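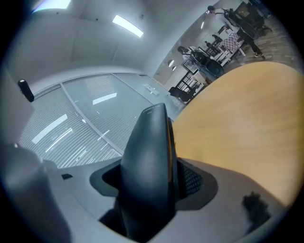

About Clundar

Hello, and thanks for stopping by! I started Clundar in my spare room with 300 tea samples, one kettle and very little idea how to run a shop. I'd been grumbling for years about stale supermarket tea bags, and in the end I got fed up with my own grumbling.

These days we blend and pack everything at our unit in Metonow - mostly black teas, with a few herbal ones for the evenings. Our best seller is still Brevent, a malty breakfast blend that I drink far too much of.
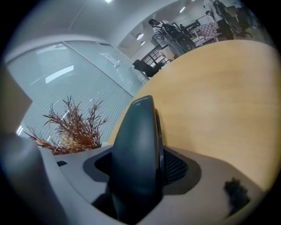

It took me most of one February to get right, and I've hardly touched the recipe. If you like yours strong with plenty of milk, start there. Ahuja is the spicier one, heavy on the cardamom (my favourite on a cold day!).

Last year we sent out 3,671 parcels, every one packed by hand. We don't do subscriptions, so just order when the tin's getting low.

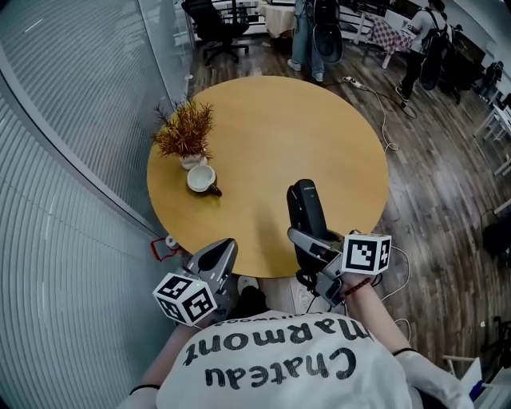
A plant and a cup on the round table

Questions about an order, or fancy stocking our tea in your café? Drop us a line through the contact page - I read all the messages myself and usually reply the same evening.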